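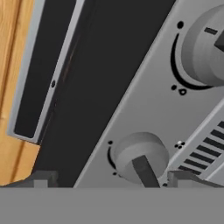 Control knobs on a gray appliance panel, rendered.

The renderer team at Jillbridge spent April replacing the shadow code in Pratis. "The old version used one map for everything," the lead programmer said. "Anything far away was fine. Anything close looked like stairs."

The new version splits the view into slices, each with its own map. A test level with 1,287 objects now draws its shadows in 11 passes, down from 17. "Most of that was culling we should have had already," the programmer said.
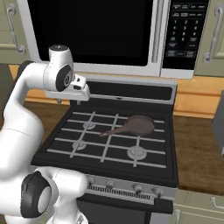
What comes next

Soft edges are still slow. "I have a filter I like, but it flickers when the camera turns."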